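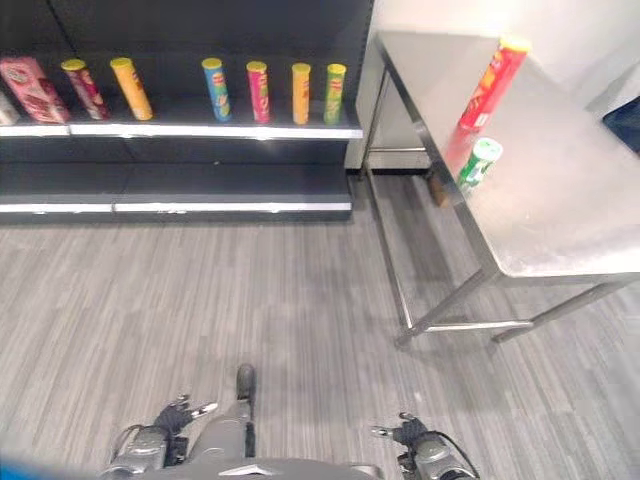 By Perihan Taşdemir and Kgomotso Mnguni | February

Projects > Laltov > Restocking study > FAQ

Laltov restocking study: frequently asked questions

What is being studied?
Whether a two-armed robot can learn shelf restocking from head-camera video and joint readings, with no map of the store. The items are packaged snacks and drinks. A trial covers moving items between a steel table and a retail shelf.

How is the policy trained?
By imitation. Operators recorded 2000 demonstrations with the Driltar teleoperation software. The network receives the head view and the current arm and finger positions, and outputs a short block of motion commands. Each block is partly executed, then replanned.

Why chip tubes?
They share one shape and differ in color, so label and geometry can be tested separately. They also tip easily. A tube leaning on the shelf is a valid start state, and we do not straighten the row.

What did you compare?
Two versions of the policy: one conditioned on the last 4 head views, one on the current view only. The version with history released items closer to the target slot. Grasp success was similar for both. 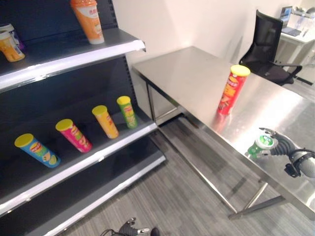
Does the policy choose which hand to use?
The choice is learned from the demonstrations and is not set by a rule. In most trials it picks the hand nearer to the item. Handing an item from one hand to the other was not trained.

Will the data be released?
The Dunis subset will be, after label review. Raw operator logs will not.

Related
Jacobs gripper calibration notes
Driltar: operator setup
Dunis subset: file format
Failure cases in tube placement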